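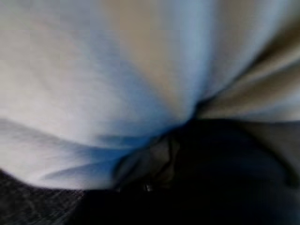 A reader called Pickle wants to know if the robot ever gets tired of picking up blankets, and if it does, who fixes it. Good question Pickle! Robots don't get sleepy. But their parts wear out, same as the bottoms of your sneakers. So today: how to look after one.

Our robot is called Sinus. It lives in the workshop at Skinutden and its whole job is cloth. Grab, lift, let go, grab again. Cloth is hard for robots! A box keeps its shape. A blanket flops all over the place.

WHAT GETS CHECKED FIRST
The power goes off. Always, always. Then somebody pushes the big red button too, so the arm can't start by suprise. Hands stay out until both are done.

Next, the fingers. Fuzz is the big enemy. It sticks to the grippy parts and then the cloth slides right out. Wipe with a damp rag, let it dry, wipe again.

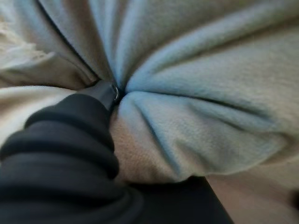
Finger care is slow work and you can't skip bits. Each one gets looked at from the bottom to the tip. The ridges low down on the dark gray finger are a great place for fuzz to hide, so a soft brush goes in between them. Toothbrush size. The tip gets its own check, with the little silver ring too, and after fleece you look extra carefully. Fleece sheds like a cat.

WHEN DO PARTS GET CHANGED?
Sinus keeps a count of its grabs. At 3000 the fingers come off and new ones go on. Last time we changed them early, at 958, one had a tiny split. Cutico makes the spare ones we use and they come in a box of 12. Old ones go in the "maybe" drawer. It is very full.

New fingers on? Now teach it where they are. The arm moves slowly to a metal peg and touches it. Then it touches it again, 13 times in all, and the computer works out exactly where each tip is. Skip this and Sinus grabs air. Looks silly.

LAST JOB
Power on, everybody back behind the yellow line. One slow test grab with an old towel. Towel goes up, towel stays up, write it in the Begay book (thats our green notebook, named after the shop it came from). Towel drops? Power off and start at the top.

Next time, in September: motors, and why they hum.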